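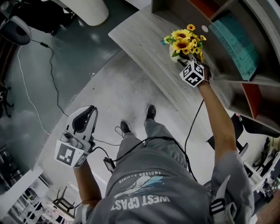
社团工作日志 / 学生项目组

2023年8月25日 记录:项目组值班学生

搜索本站 请输入关键词 搜索

先说结论:暑期项目报的那个"已采集200条有效示范",我不信。

上午把七月攒下的数据重新过了一遍。200条是文件夹里的文件数,跟有效没关系。有的开头人还在调绑带,有的录到一半夹爪那一路的位姿就断了,后面全是插值补出来的直线。轨迹图画出来很漂亮,光滑得可疑。人手哪有那么稳。以后报数请写清楚是录了多少,还是能用的多少,两个数字分开填。

标记块的问题还是老样子。手腕一翻过去,朝向相机的那一面太斜,检测就开始跳。Murner那套标定脚本在静止时误差很小,大家就截了静止时的图放进中期汇报里。可我们要的是动的时候。我建议下周起每次开录前先做一段慢速画圈,再做一段快速画圈,两段都存下来,不合格就重标,别急着往下录。

关于任务选择,我保留意见。现在的主任务是"拿起花瓶,换个位置放下",理由是日常、好看、适合开放日演示。假花确实省事,不掉瓣也不用换水,但花头会挡住瓶身,从头顶看下去抓取点经常看不见。拿这个当入门任务,等于一上来就做遮挡。如果目的是教新生,先用单个方块;如果目的是研究遮挡,那就老实写成遮挡,评价指标也要跟着改。现在两头都想占。

还有左右手的分工。夹爪在左手,右手徒手,两边的动作数据含义不一样,训练时却拼在一个向量里,右手那几维的开合值填零。上次问过为什么填零,得到的回答是"模型自己会学"。模型会学到右手永远不张开。这一条我已经在代码里加了注释,等人来改,改之前别拿这个版本跑对比。

Zukutwood的软件更新以后,时间戳改成了接收时间,不再是采集时间。更新说明里只有一行,差点漏掉。更新前后的数据不能直接混。我把旧的单独放了一个目录,目录名后面加了old,请不要好心帮我合并回去。两边各抽2条对了一下,延迟不一样,而且不是固定值,没办法简单平移。

训练结果:Song那边的基线跑完了,编号899的那次日志显示验证损失降得很好。我看了划分方式,是按帧随机切的,同一条示范的前后帧分别进了训练集和验证集。这样的曲线没有参考价值。已经改成按条切分重新跑,等新曲线出来再讨论要不要换网络。在那之前请不要再往群里发"效果惊人"。

竞赛报名的事。Drornulano邀请赛要求现场连续运行30分钟,中间不许人工复位。我们目前没做过任何一次这么长的测试,连采集端都没有,更别说策略端。报名表上"系统稳定性"一栏有人填了"高",我改成了"未测"。有意见可以当面说,但要带着日志来。

硬件零碎:
线缆仍然是麻烦。手臂抬高的时候要留余量,留多了又会垂下来扫到东西。试过用魔术贴扎两道,录久了会松,明天换窄一点的再试。
腰间小盒的卡扣偏紧,取下来时不要拽线。
地上的电源线该走墙边就走墙边,说过几遍了。

也不是什么都不行。胸前绑带重新调过以后,换人穿戴的时间短了不少,新来的同学自己就能扣好。头顶视角固定下来也是对的,之前手持拍的那批基本只能扔掉。

待办:
重新统计可用条数,标准写进表头。
右手开合维度要么补测,要么删。
画圈测试的脚本放到共享盘,命名别再用"最终版"。
连续运行测试先做采集端,跑满30分钟,断在哪里记哪里。
按条切分的训练跑完后,把旧曲线从汇报里撤下来。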